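Chopsticks task, is it worth the marks?

skedix60
Our course wants every pair to record 60 goes at picking up chopsticks with the hand-held grippers by October. I don't buy it. A chopstick on soft cloth is a rotten test – you learn about the cloth.
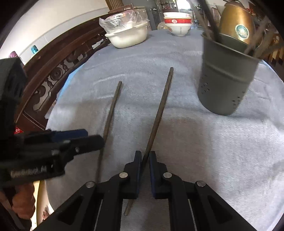
And the thin end gives the pads so little to hold that half the marks come down to luck.

whitfield_h
Disagree. Mugs are too easy. Our pair did 113 and the later ones were far tidier.

skedix60
Tidier by whose eye, Harriet?

dullance
I'd want a hard table as well before believing either of you.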